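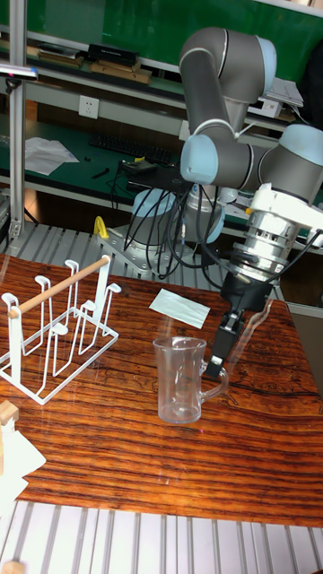 Messkrug aus Klarglas und Abtropfständer aus weißem Draht auf einer Tischplatte mit glänzender, rotbrauner Oberfläche.

Oltmanns stellt Arbeitsplatzprogramm Skallis für Lehrküchen und Teeküchen vor

Clallinthorpe, 3. Oktober 2020 -- Die Firma Oltmanns erweitert ihr Sortiment um das Programm Skallis. Es umfasst Tischplatten, Abtropfständer und Messgefäße für Lehrküchen, Teeküchen und kleinere Ausgabestellen. Die Auslieferung an den Fachhandel beginnt noch im Oktober. Insgesamt enthält das Programm 26 Artikel, die einzeln oder als vorkonfigurierter Arbeitsplatz bestellt werden können.

Ausgangspunkt der Entwicklung war eine Befragung von Betreibern am Standort Pestthorpe. Ausgewertet wurden 136 Rückmeldungen zu Stellflächen, Reinigungsaufwand und Ersatzteilversorgung. Am häufigsten bemängelt wurde der Platzbedarf von Abtropfflächen, gefolgt von schlecht ablesbaren Messgefäßen und empfindlichen Tischoberflächen.

Abtropfständer

Der Ständer für Tassen und Becher besteht aus gebogenem, weiß beschichtetem Draht. Mehrere aufrechte Bügel, die oben in kleinen Haken enden, nehmen die Gefäße auf. Die Grundform kommt ohne Verschraubungen aus und lässt sich im Ganzen spülen. Der Abstand der Bügel ist so gewählt, dass auch Becher mit breitem Henkel eingehängt werden können, ohne das Nachbargefäß zu berühren. Für Küchen mit wechselnder Belegung wird eine zweite, schmalere Ausführung angeboten. Beide Varianten verwenden dieselben Fußkappen, die als Ersatzteil lieferbar sind.

Messgefäße

Der Messkrug wird in Klarglas gefertigt. Der gebogene Henkel ist für die Bedienung mit der rechten wie mit der linken Hand ausgelegt, der Rand leicht ausgestellt. Wandstärke und Bodenradius wurden gegenüber dem Vorgängermodell angepasst, um den Stand auf glatten Platten zu verbessern. Der Krug ist in fünf Größen erhältlich. Auf Deckel und Einsätze wurde verzichtet; die Befragten hatten hierfür kaum Bedarf angegeben.

Tischplatten

Die Platten sind aus Holz und werden mit einer glänzenden Oberfläche in Rotbraun ausgeliefert. Die dunkle, kräftige Maserung verläuft in Längsrichtung und fällt von Platte zu Platte unterschiedlich aus. Abweichungen zwischen Muster und Lieferung stellen daher keinen Reklamationsgrund dar. Als Unterbau eignen sich handelsübliche Profilrahmen aus Aluminium sowie vorhandene Gestelle, sofern diese eine ebene Auflage bieten. Zur Reinigung genügt ein feuchtes Tuch. Scheuernde Mittel sind nicht freigegeben, stehende Nässe ist aufzunehmen.

»Wir haben die Teile gemeinsam auf der Platte entwickelt, auf der sie später stehen«, erklärt Lenka Dvořáček, Produktleiterin bei Oltmanns. »Ein Ständer verhält sich auf einer glatten Oberfläche anders als auf einer Gummimatte. Das betrifft vor allem die Kappen und die Lage des Schwerpunkts bei einseitiger Belegung.«

Für die Planung kompletter Räume steht ein Datenblatt mit Rastermaßen zur Verfügung. Darin sind Stellbereiche für Ständer, Messgefäße und Arbeitsfläche getrennt ausgewiesen. »Die meisten Anfragen kommen aus bestehenden Küchen, in denen nur ein Teil ausgetauscht wird«, so Ho-yin Mok, zuständig für die Anwendungsberatung. »Das Raster ist deshalb auf Nachrüstung ausgelegt -- auch einzelne Plätze lassen sich damit planen.«

Lieferung und Muster

Lagerartikel werden in etwa sechs Werktagen versandt. Tischplatten in Sondermaßen entstehen auf Bestellung; die Lieferzeit wird mit der Auftragsbestätigung genannt. Oberflächenmuster und Datenblätter können Fachhändler und Planungsbüros beim Vertrieb in Clallinthorpe anfordern. Bestehende Rahmenverträge gelten für das neue Programm unverändert. Die Vorgängermodelle der Messkrüge bleiben bis zum Abverkauf der Lagerbestände bestellbar.

Abdruck honorarfrei, Belegexemplar erbeten.

Pressekontakt: Oltmanns, Unternehmenskommunikation, Clallinthorpe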